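The Tea Seller on Tumska Street

My aunt left me the tea shop in September, along with a drawer of unpaid bills and a key that fit nothing in the building. The shop was on Tumska Street, number 7, between a locksmith and a place that repaired umbrellas.

I asked the locksmith about the key. He turned it over and read the number stamped on the side, 3913. He said it was for a box at the old bus station.

I went on a Thursday after closing.
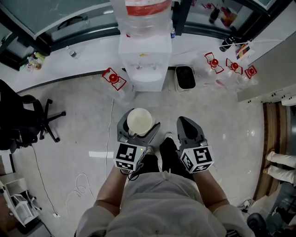
A white cup and a tiled floor.

The box held a tin of black tea and a notebook. My aunt had written down every customer who drank a cup and left without paying. She gave no names, only coats and hats. Green scarf, two cups. Man with a wet dog, one cup. It went on like that for 300 pages.

On the last page she had written, "Do not collect."

I took the notebook back on the bus and read it twice. The next morning a woman in a green scarf came in and asked for tea. She was older than I had expected. I put the water on and got down the good tin. 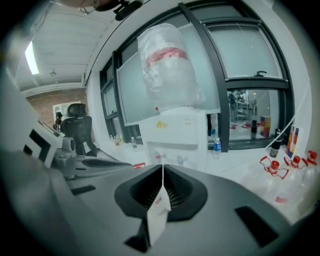
A white water dispenser by a window wall.

She drank it standing up by the window. She asked if my aunt was in, and I said no, she had died at the end of the summer. The woman nodded and looked at her cup for a while. Then she left, and I opened the notebook and wrote, "Green scarf, three cups."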